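Textile : Kusach abandonne l'étiquette cousue sur sa gamme de base

DRADPORT (Telcombe) – Le fabricant de maille Kusach a annoncé en octobre le remplacement de l'étiquette de composition cousue par un marquage transféré à chaud sur l'ensemble de ses articles de base. La mesure concerne 593 références, réparties entre tee-shirts, débardeurs et sous-vêtements en jersey. Elle s'applique aux productions sorties de l'atelier de Dradport ; les pièces confectionnées en sous-traitance suivront dans un second temps.

Le marquage regroupe la composition fibreuse, les symboles d'entretien, la taille et le numéro de lot. Il est déposé sur l'envers du dos, sous l'encolure, au moyen d'un film transfert pressé pendant 7 secondes. L'encre retenue est exempte de PVC et de phtalates, selon la fiche technique remise aux distributeurs. L'étiquette tissée de marque, fixée dans la couture latérale, est maintenue sur les seuls modèles destinés à l'exportation.

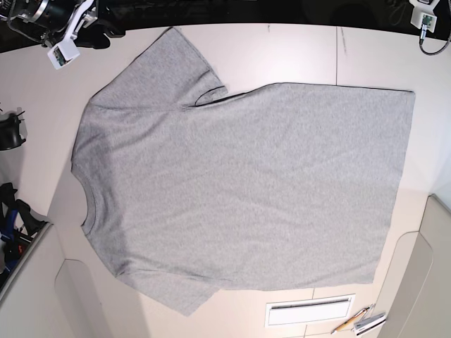 L'entreprise met en avant le nombre de retours liés à l'irritation de la nuque, deuxième motif de réclamation sur le jersey après le rétrécissement. Elle cite également le coût de pose, l'étiquette cousue exigeant une opération distincte et un réglage propre à chaque taille. Les coloris chinés ont demandé une mise au point particulière : sur un gris tel que celui du tee-shirt à manches courtes et encolure ronde photographié à plat, la surface mouchetée de la maille réduit le contraste des petits caractères. Le corps de texte a donc été augmenté et l'encre noire préférée au gris foncé employé sur les pièces blanches.

Les essais de tenue ont été confiés au laboratoire Halliday. Les éprouvettes ont subi des cycles de lavage à 40 °C suivis d'un séchage en tambour, puis un contrôle de lisibilité sous éclairage normalisé. Deux formulations d'encre sur 5 ont été écartées pour craquelure après étirage dans le sens trame. Le rapport recommande de ne pas repasser directement sur le marquage, consigne qui figurera sur l'emballage.

« Le point critique reste l'adhérence sur les mailles contenant de l'élasthanne », indique Alby Brunton, responsable des méthodes chez Kusach. « Nous avons abaissé la température de presse et allongé le temps de refroidissement avant pelage du film. Les cadences sont inférieures à celles obtenues sur coton pur. »

Deux presses rotatives ont été installées à Dradport en remplacement des postes de piquage affectés aux étiquettes. Les opératrices concernées ont été reclassées à l'assemblage et au contrôle final. Le montant de l'investissement n'a pas été communiqué.

Les stocks portant l'étiquette cousue seront écoulés sans modification de prix ni de code article. Les distributeurs recevront une notice précisant l'emplacement du numéro de lot, à mentionner pour toute réclamation.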